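Office Skills, Unit 2: Order on the Desk

Handout for the April group. Please read it before the practice hour and bring it with you.

1. Small things first

In this unit we learn to put a desk in order, beginning with the small items. Pens and clips take little space, but they travel everywhere, and a person can lose much time looking for them. In the Sistari method, which we follow in this course, every kind of item gets its own line on the table. Pens lie beside pens, clips beside clips. Only after this do we choose the boxes. 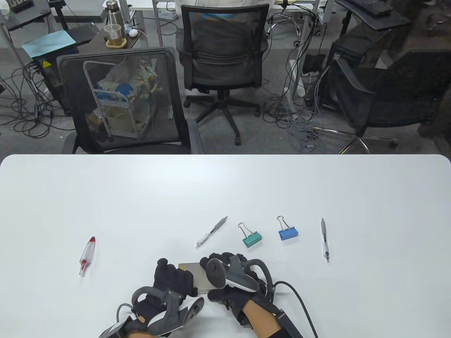 Fig. 1. Pens and binder clips behind a small flat block.

Notice that the handles of both binder clips are up. For storage I recommend to fold them down against the body, so the clips can lie flat in a tray. Retractable pens should be closed before they go in the drawer.

2. Sheets and boards

Large white sheets need more care than pens. A sheet that is left bent for a long time may keep the curve. Lay it on a clear table, let it rest, and look along the surface from the side. Small bumps are easier to find in this way than from the top.

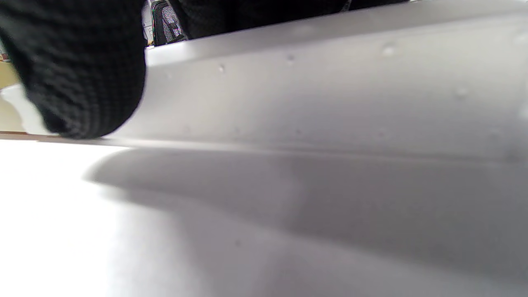

3. Homework

Sort one drawer at home by the same method. Write 200 to 300 words about what you kept together and why. The reading is Jaiswal, page 17.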